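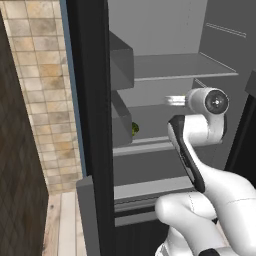 Ayuba Mensah puts the weakness down to old passwords, and says that most intrusions at Sedholm over the past year began with an account that should have been closed. "We had 472 logins belonging to people who had left," he told the bulletin. "Any one of them would have let an outsider in."

The review took 6 months and covered 1,000 accounts across the Somedard and Akolgo offices. Staff are now required to confirm each sign-in on a second device, and dormant accounts are suspended after 7 days.
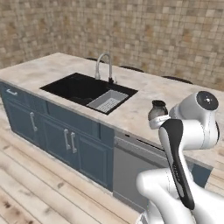
The change was not welcomed everywhere. Mensah accepts that the first weeks were difficult, particularly for shift workers who share a terminal. "Some colleagues were locked out on a Monday morning with work waiting," he said. "We should have had more people on the help desk."

Suppliers will be asked to meet the same standard – a condition already written into the new contract with Rurkex. Mensah expects questions about cost. "They will be given time to prepare," he said, "but the shared passwords have to go." The next stage, which deals with backups, begins in February.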